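Two-gripper demos on soft cloth: how do you segment the grasps?

Posted in Manipulation & Learning

Bo-ram Bae

I'm trying to reproduce the cloth result from the Grudum write-up and I've hit a wall with the labels. The method uses hand-held grippers, one per hand, and splits every demonstration into grasp, lift, fold and release. A policy is then trained on each segment separately. The write-up says the split is done from finger width alone: when the width stops changing, the grasp has begun.

That works on my towels. On thin dark clothing it doesn't. The fabric compresses between the pads, so the width keeps creeping after contact and the grasp label lands late. Out of 18 demonstrations, 8 have a grasp label that I would call wrong when I go through the video by hand. My recordings are done on a bed with a patterned sheet under the garment, and the black cloth bunches up between the fingers like this:

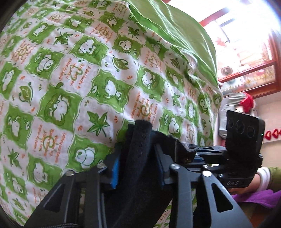
Senesa
Same trouble with finger width on anything knitted. We stopped using it alone and added the speed of the gripper. A grasp starts when the width is below a threshold AND the hand has slowed down. You have to set the threshold per fabric, which is a pain, but the labels came out usable.

Bo-ram Bae
Thanks. Did you set one threshold for both hands? My left and right grippers don't read the same width when closed on the same cloth.

Senesa
No, one each. Close both on nothing before a session, write down the offset and subtract it.

I did that on Friday and it helped with the towels and the thicker shirts. The thin garments are still off. The other thing I can't work out is where a grasp ends if the first hand holds on while the second one comes in. The write-up treats each arm as its own sequence, but for a fold they depend on each other. In the clip below I have one gripper closed on the garment, and my script called it "lift" even though the flat part is still lying on the sheet.

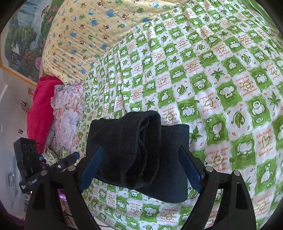 Bo-ram Bae
Graduate research assistant, Omau lab

Edit: the recordings are wrist view only, no overhead camera. I can't redo them before September.

Barajas
Your script is doing what the write-up says, the write-up is just thin on this point. Width tells you that the fingers have closed. It says nothing about whether the cloth has left the surface. For "lift" you need height, so take the gripper pose, find the lowest point near the grasp and call it a lift only after the tool has risen a set distance from there. I use 7 cm for shirts. Smaller values pick up people tugging at a wrinkle.

On the two hands, I would drop the separate sequences and label the pair. Four states are enough for folding: none holding, left holding, right holding, both holding. The fold segment starts at "both holding" and ends when either one opens. It won't cover one-handed folds, so keep those in their own set.

Also check that the clocks on your 2 grippers agree. If one runs a few frames behind, the pair labels will be wrong no matter what rule you choose – tap the tools together at the start of each clip and line up the spikes.

Omau user
just label by hand?? it's 18 clips

Bo-ram Bae
18 is only the test batch, the full set is a lot bigger. But I'll hand-label these and use them to check Barajas's rule. The clocks were off, by the way. I'll post the numbers when I've rerun it.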